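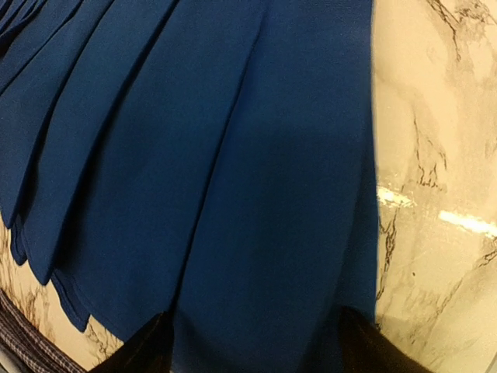
Royal blue pleats, brighter on the ridges and darker down in the creases.

Keeping Pleats, Hems and Other Fussy Laundry in Line

Posted January 1, 2020 in Laundry and Linens

Happy New Year! I spent the last of the old one at the ironing board, and I have to admit I enjoyed it. I had the radio on and a pot of beans going, and by bedtime the pile I'd been walking past since November was down to two pillowcases and a napkin with gravy on it. A few of you wrote in over the fall asking about pleats, and then somebody asked about hems, and somebody else about that shiny patch you get on dark pants, so I'm putting it all on one page.

I'm a home launderer, by the way. I learned most of this from my mother, some of it from Tien-fu Yang, who did my alterations for years before he moved away, and the rest by ruining things.

Before you wash anything pleated

Read the tag. I know, I know. But with pleats it matters more than usual, and what you want to know is whether the fabric is polyester or something natural. Pleats in polyester are usually set with heat, and they'll come through a cool wash looking pretty good if you're gentle with them. Pleats in wool or cotton or rayon are mostly just pressed in, and they can relax the minute they get soaked. If the tag says dry clean only and it's wool, I take it in and pay the money. I've tried being clever about that and I've got a doll-sized skirt to show for it.

If it's washable, baste the pleats down first. Long loose stitches across the bottom, an inch or so up from the hem, in a thread color you can see. White thread on navy, that kind of thing. It takes one TV show. You don't have to be neat, you only have to catch every pleat. Then wash it, dry it, press it, and pull the thread out at the very end. I use the cheap thread from my old Clenel sewing box for this, the kind that snaps if you look at it wrong, which is exactly what you want in a basting thread.

The stocking trick

Tien-fu taught me this one. Take an old pair of pantyhose and cut one leg off, then cut the toe out so you have a tube. Fold the pleats closed along their lines, roll the skirt up lengthwise so it makes a long sausage, and slide it into the tube waistband first. It'll hold everything together through a hand wash, and you can hang the whole sausage over the tub to drip. Take it out while it's still damp and hang it up properly to finish. I've done this with a long chiffon skirt too and it was fine, though getting it into the tube took two of us and a lot of giggling.

Hanging

Clip the waistband at more than two points if you can. Two clips at the ends will let the middle sag and then all your pleats lean in toward it like they're gossiping. I put three or four clothespins along a regular wooden hanger. Tuck a scrap of felt under each pin so it doesn't leave a bite mark. Once it's up, run your fingers down each fold from top to bottom while it's damp, and give the hem a little tug. Come back in an hour and do it again if you're the fussy sort.

For drapes I do the same thing, only standing on a stool and complaining. Get them back on the rod slightly damp, if the fabric allows it, fold them into their pleats by hand and tie them loosely with strips of old sheet, top, middle and bottom. Leave them tied overnight. My living room pair are 60 inches wide each and they hang so much better for one night of being tied up.

Where to press

My mother never owned an ironing board. She folded a wool blanket in four, laid a clean cotton sheet over it, and pressed on top of that, and her table linens looked like a hotel's. I do own a board (a Galidetti with a wobble in the back leg) but I still go back to the blanket for anything wide, since a board is a skinny thing and half your work hangs off it and stretches.

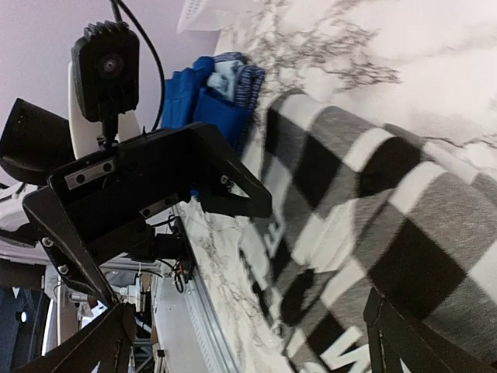 Pleats need room more than they need a fancy iron. You want to be able to lay out several at a time and leave them lying there while they cool, because a fold that gets moved while it's hot will drift on you. Clear more space than you think you'll need, and then clear a bit more! A counter is a perfectly good place to lay fabric out, like the one up there, and at my house it's a better height for my back than the table is. Put your blanket and sheet down first so the heat doesn't get to the surface, and wipe up any crumbs before you start. One stray raisin under a white tablecloth taught me that.

Pressing a pleat without making a mess of it

Pressing isn't quite ironing. You set the iron down, you wait, you lift it up. If you slide it around you'll push the top layer over the bottom one and get a double crease, and a double crease is a bear to get out.

Lay the garment down with the hem toward you. Line up one pleat from waist to hem and pin it at both ends, with the pins going straight down into the blanket. Do four or five that way. Lay a damp pressing cloth over them. I like an old linen dish towel that's been washed so many times you can nearly read through it. Set the iron down near the hem, hold it for a slow count of five, lift, move up, set it down again. Stop short of the pins, because a hot pin leaves a dot, and pins with plastic heads will melt. Then take the cloth off and go do something else until the fabric is cool.

If the pleats show through as ridges on the right side, slip a strip of brown paper under each fold before you press. A grocery bag cut into strips works, so long as you keep the printed side away from the fabric.

White vinegar helps set a crease in cotton and wool. One part vinegar to three parts water, dampen the pressing cloth with it and wring it out hard. Test it first somewhere that won't show. The smell goes away by the next morning, and I find I sort of like it.

Steam, and when to leave it alone

I've got a little hand steamer, a Poon, 550 watts, and it's wonderful on blouses and not much good on pleats. Steam relaxes fabric, so if you wave it at a pleat you're telling the pleat to take the day off. Where I do use it is on a wrong crease I want gone. Steam that one spot, smooth it with your palm (once the steamer is put down, please), let it dry, and start over with the iron.

Silk gets no steam from me at all. Low iron, dry cloth, wrong side up.

The shiny patch

Dark fabric gets that shine when you iron it too hot on the right side. Wool and polyester are the worst. Some of it can be talked out. Dampen a cloth with the same vinegar water, lay it over the shine, hold the iron just above so it steams without any weight on it, and then brush the nap up with a soft clothes brush while it's still warm. On wool I've gotten rid of maybe half the shine that way. On polyester it's usually melted fibers and you're stuck with it, so iron those inside out from the beginning and you won't need this paragraph.

Hems that won't lie flat

Nine times out of ten a wavy hem was stretched while it was wet. Wash it again, shake it out, and dry it flat on a towel with the hem patted straight. If it still ripples, press it from the wrong side in short sections, easing the fullness in with your fingertips as you go.

A let-down hem will show a line where the old fold was. Vinegar water again (I go through a lot of vinegar), dabbed right on the line with an old toothbrush, then press. If the line is faded instead of just creased, nothing you put on it will bring the color back. Sew a row of ribbon over it and say you meant to.

Putting things away

Blue fades. So do red and black, but blue seems to do it behind my back, and it always goes along the folds first where the light catches. Keep dark pleated things toward the back of the closet, or throw an old pillowcase over the hanger with a hole snipped for the hook. Give them some elbow room, too. Pleats squashed between two winter coats will come out in spring with ideas of their own.

If you have to pack one, go back to the pantyhose tube. I took a pleated dress to my niece's wedding that way, in a Grurko bag I'd had since college, and all it needed when I got there was a hang in the bathroom doorway.

A few odds and ends

Clean the iron before a big session. Baking soda and a few drops of water, rubbed on the cold plate with a rag, then wiped off very well. Run the steam over an old towel for a minute so whatever is hiding in the holes ends up there and not on your good shirt.

Empty the water out of the iron when you're done. I never remember either.

Save one worn-out sheet for cutting into ties, pressing cloths and covers. I paid 70 cents for mine at a yard sale and I'm still cutting pieces off it.

Next time I'll get to the letters about yellowed pillowcases. If you've got a method that works on the really old ones, send it along, I have a stack of my grandmother's waiting.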